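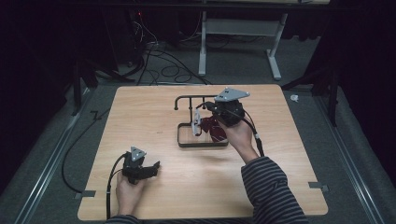
The Stemel quick-change sweep adapter is a two-piece bracket that lets a C-shank cultivator take knock-on sweeps in place of the bolt-on type. I fitted a full set to our Mapplebeck row-crop bar before the 2022 season and have now put 2,209 acres across them. The upper piece is a steel triangle that bolts flat to the shank, and the lower piece is a tapered stem that the sweep is driven onto. For anyone who has not handled one, the upper piece has the same general form as the grey triangular plates fixed on top of the two black hand-held grippers, though it is a good deal heavier and the bolt pattern is Stemel's own.

Fitting
The adapters come with grade 8 plow bolts and flanged nuts. The holes lined up on all but two of our shanks, and both of those had been straightened at some point. I opened them with a file. Stemel's sheet gives a torque value for new shanks only. On worn shanks the plate will rock slightly until the bolts have been run and retightened, so check them at the end of the first field. Ours took close to a quarter turn each and have not moved since.

The sheet also says to drive the stem home with a dead-blow hammer. A brass drift works better in the tight spots beside the gauge wheels.

In the field
Most of our ground is clay loam with patches of stone along the creek. Sweep pitch stayed constant at normal depth. In the heaviest clay the tips dropped slightly under load, which I put down to the shanks, as the bolt-on sweeps did the same. We lost no sweeps in the first year. In the second we lost one, on a stem that had been knocked on over dried mud. Wire-brush the taper before every change.

Changing a full set of sweeps used to take most of a morning with an impact gun and a supply of seized nuts. It now takes less than an hour with the bar on stands. The removal wedge supplied in the box is soft and mushroomed by September. I have been using one from Clunda, which is harder and has a longer handle.

Wear
The leading edge of the stem shows polish and some rounding. The triangle itself is nearly untouched apart from lost paint. The paint is poor – expect surface rust after one winter outdoors. Spare stems are sold separately, so the upper plate can stay on the shank when a stem wears out.

Price and fit
Our set came to $596 before freight. The comparable Botuvent kit was quoted at $600 with harder stems, but its plate fouls the spring clamp on a Mapplebeck shank and would have needed grinding. On other makes of bar I would price both. Neither kit fits S-tines.

Stemel's sheet lists a maximum sweep width of 10 inches. I would stay under that in stony soil, as the wider sweeps put noticeable twist on the stem when one wing catches.

Recommended for C-shank bars that see more than one sweep change a season. If you change sweeps once a year, keep the bolts.

Posted July 14, 2023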